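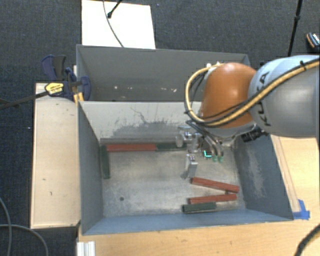
Notes for the Tinik afternoon, August 4, 2025. Talk title: "Learning to pick by picking". Slot is twenty-five minutes plus questions, and Maureen Stockdale is chairing and will wave at me when I run over.

## Opening (leave slide 1 up while people find seats)

Good afternoon everybody, and thank you for coming back after lunch, I know it was a good one. Thank you to Maureen for the kind words and to Siiri Laur for sorting out the projector, which was not at all keen on my laptop this morning.

I'd like to tell you about a fairly small question that has kept four of us busy since last October. If a robot arm is picking blocks out of a bin, and it has to learn for itself which grasps are good ones, what should it do with its failures? We have all been told since childhood that we learn from our mistakes, so it's a nice thing to be able to go and check.

(Pause. Let latecomers sit down.)

## The task

Stay on slide 1. Point at the red and green blocks.

The job is easy to say. There are rectangular blocks, red ones and dark green ones, lying on the floor of a metal bin, and the arm has to reach in, take hold of one, and lift it clear. A KUKA arm, a gripper with two metal fingers, air to move them. We never tell it which block to go for. It looks, it picks a spot and an angle, it has a go, and it gets a yes or a no at the end.

Now I want to spend a moment on the walls, because the walls are most of this talk. A block in the middle of an open floor is a kind thing. You can come down on it from nearly any direction. But have a look at the back left corner, where a green block lies right along the side wall, and there's a red one next to it pressed along the divider. To get your fingers either side of that green block you need some space between it and the wall, and the wall isn't going to give you any. You have to take it by the ends, or nudge it out first.

Then the group at the front right. The two red ones make a narrow wedge, closing up towards the right. A person would put a finger in the wide end without thinking. For our learner that wedge was a whole chapter of its own, and Feng-yi Kao has a drawer full of plots about it that I promised not to show you.

## What we compared

Next slide, the one with two columns.

Two ways of training, same starting network, same bin, same blocks.

- **Plain:** every attempt goes into the pot, success or failure, and each counts the same.
- **Near-miss:** failures are sorted first. If the fingers closed on a block and lost it on the way up, we count that attempt more heavily. If they closed on thin air, we count it less.

The second was Mervyn Dunmore's idea. He'd been teaching his daughter to ride a bicycle at the time, and he says the wobbles taught her more than the times she never got going. I'm not sure it's a proof, but it got us started, and I've grown very fond of it as a way of explaining the thing to my relations.

To sort the failures we need to know whether there was ever anything between the fingers. We read it from the finger gap as it closes. Terence Blackburn wrote that part, and if you want to know about the filtering please do ask him at tea, he'll be delighted.

## How we ran it

Each training round was 159 attempts, after which the network was updated and we began again. Both methods had 10 rounds. Between rounds the blocks were tipped in afresh, by hand, from a tray, with no tidying up afterwards. That last bit is harder than it sounds! I caught myself straightening a block more than once, and Siiri caught me rather more often than that.

We kept the test separate from the training. No updates during the test, and whoever laid out the blocks didn't know which network was about to run.

(Drink some water here. You never do.)

## The result

Next slide. Let them read it before talking.

On blocks touching a wall, the near-miss network lifted 69 per cent of them at the first try. The plain one was lower by 19 points. On blocks out in the open there was nothing between the two that I'd care to stand here and defend, and I think that makes sense, as open blocks are easy enough that both methods had run out of things to learn.

What pleased us most was where the gain came from. The near-miss network started turning the gripper to take wall blocks across their ends. The plain one kept trying to squeeze a finger down the side where there wasn't room, and its training data was so full of hopeless attempts of that sort that the few promising ones got drowned.

## What I'd be cautious about

Please don't skip this section if Maureen starts waving.

One bin. One gripper. One shape of block, though they vary a bit in length. We started a set with the Orkby parts, which are rounder, and the finger gap reading is much less clear on those: a rounded part can slip out so early that it looks like a miss. Terence thinks it can be fixed and I think he's probably right, but we haven't done it.

The weights were also chosen by us. We tried a handful, and the one in the results is the best of that handful. The test layouts were new, so I'm comfortable with the comparison, but someone with more patience ought to sweep the weights properly.

And the wedge. Both methods are still poor at wedges. They go for the narrow end as often as the wide one, and I have no good story for why. If anybody in the room has one I'd love to hear it.

## Close

Thank Naylor for the loan of the lab, and Tatell for the machine time. Thank Feng-yi, Mervyn, Terence and Siiri by name, and look at them while doing it this time.

Paper draft is on the shared drive, ask me for the link. Leave slide 1 up again for questions.

If asked about suction: yes, it would do these blocks nicely, and we wanted fingers for the parts with holes in.

If asked about simulation: Feng-yi to answer.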